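Ticket closed: Tetholm poll widget dropping fan votes after 200

Mar 30, 2022 | Posted by Natsumi Nishimura

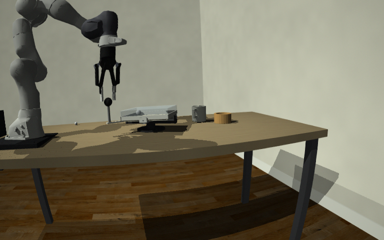

Render: gray arm with a black two-finger gripper over a wooden table.

Reported by Brittany Marchand, Cormier supporters' site. The transfer poll ("Which position should the club fill first?") stopped counting at 200 votes. Fans could still press Vote and got the thank-you message, but the total did not move.

Checked first: cleared the page cache, no change. Tried a second browser, no change. Match-day ratings poll on the same page counts normally.

Cause: the transfer poll was copied from a preseason one that had a vote limit set. The limit is on the Closima settings page under Advanced and is carried over when a poll is copied.

Fix: removed the limit and saved. Test votes from 2 accounts both counted. The log held 119 votes that were never added, so I imported those by hand. Striker is still ahead of left back.

Brittany confirmed the new total. Usar will turn off limit copying in the April update. Until then, check Advanced on any copied poll.

5 comments | 2 shares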